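Zastus opens the doors on its tea-break corner this June

I've been writing these notices for Zastus for a while now, and this one is my favourite so far, because it's all about mugs (and a blue cloth, I'll come to that!). Our Prostano project is all about the small jobs that follow a cup of tea, and from June you can come and see it.

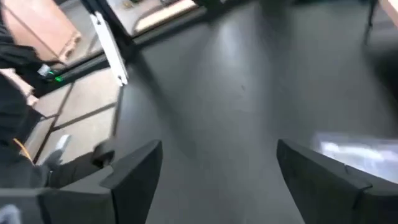
Zastus News, Issue 46

The floor is plain grey and there's plenty of it, so bring comfy shoes. We're at the Mollari building, a short walk from Daza station, and we open at 8 in the morning.

Most of the fun happens on one square black table. A wooden board, a couple of mugs, something to wipe with, and off we go – I could happily watch it all afternoon.
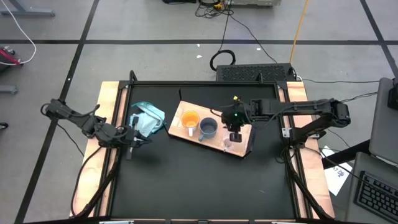
Mugs and a glass on the board, blue cloth to the left.

We've had more than 2,773 requests for a visit, which made my week! Places are free but you do need to book, and groups are welcome as long as you tell us first. 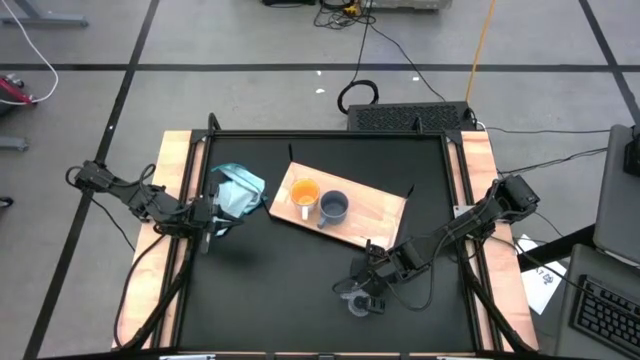
Tea and biscuits are on us, and I'll be the one putting the kettle on. To book a place or ask for pictures, write to the Zastus press desk at the Mollari building.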